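Início > Blog > Oficina > A garra que largava tudo

Três noites atrás da mesma avaria e finalmente apanhei-a! Para quem chegou agora: ando a montar uma garra de mão para dobrar e arrumar panos, com uma placa Lurkard e um motor Veltov que comprei em segunda mão, e desde o início de maio que ela abria sozinha a meio do movimento. Sem aviso, sem erro no registo, nada. Abria e pronto, pano no chão.

Primeiro culpei o software (culpo sempre). Reescrevi o filtro da corrente, baixei a velocidade, pus o binário a 40 por cento. Melhorou um bocadinho e eu já a festejar - até que ela abriu outra vez, ao fim de 27 ciclos, e logo a seguir fechou com força em cima do meu polegar. Não foi grave, mas assustou-me a sério. Foi aí que parei de mexer no código e fui olhar para os cabos.
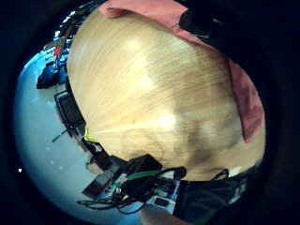 A bancada, com o pano cor-de-rosa dos ensaios e a cablagem toda à beira da mesa.

A culpada era a ficha da alimentação. Cada vez que eu puxava o cabo ao rodar o pulso, o contacto falhava um instante, a placa reiniciava e o motor voltava à posição inicial, ou seja, aberta. Depois fechava para se calibrar. Que maravilha de comportamento por defeito!

Mudei duas coisas: um alívio de tração no cabo e um arranque em que o motor fica parado até eu carregar no botão. Falta o corte de emergência, que chega para a semana.

Comentários (2)

Viorica Jurić: Tive isto igualzinho com um motor Zurkau! Mede a tensão enquanto abanas o cabo, vê-se logo.

Nikolovski: E o polegar, está bom?

Este site usa cookies. Ao continuar a navegar, aceita a sua utilização.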